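Category: Health Technology / Capital Equipment

Steditz Regional Hospital has set out a staged plan for the purchase of a second robotic surgical system, following approval of its capital equipment budget by the board in April. The plan commits the hospital to a competitive tender, with leasing and outright purchase to be priced side by side before a decision is made.

The existing system is used by general surgery, urology and gynaecology and was booked for 151 procedures in the past financial year. A further 38 patients were referred to metropolitan centres when theatre time could not be found. The hospital expects a second system to absorb most of that demand, although the business case notes that the availability of trained theatre nurses will remain the main limit on growth during the first year.

Three suppliers, Lumel, Grametti and Tuominen, have been invited to submit proposals. Each has been asked to provide a price for the base unit, a separate price for wristed instruments, and a service agreement covering 9 years. Bidders must also state the number of uses permitted for each instrument before replacement, and the cost of reprocessing between cases.

Instruments have been given particular weight in the assessment. Under the current contract, needle drivers, scissors and graspers are charged individually, and spending on them has exceeded the original estimate in each of the past two years. Suturing makes up a large share of the work, and surgeons have asked that the wrist mechanism and grip of competing needle drivers be assessed in simulation before contracts are signed.
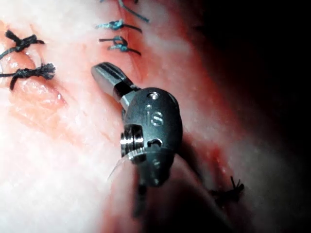 The regional patients' council, in its written response to the plan, said that it supported the purchase but wanted the full running costs published each year, including instruments, drapes and software licences. It also asked that no existing theatre list be reduced to pay for the new equipment, and that patients continue to be told when a conventional operation is equally suitable.

The hospital has agreed to report running costs in its annual accounts. It has not given an undertaking on theatre lists, stating that rosters are reviewed separately and will depend on staffing.

Building works form the second part of the budget. Theatre 2 requires a reinforced ceiling mount, additional power outlets and a larger storage bay, and will be closed while this is done. Elective cases will be moved to the day surgery unit where possible.

Tender documents are available from the hospital's procurement office. Submissions close at 4 pm on the last business day of August, and a recommendation will go to the board before the end of the calendar year.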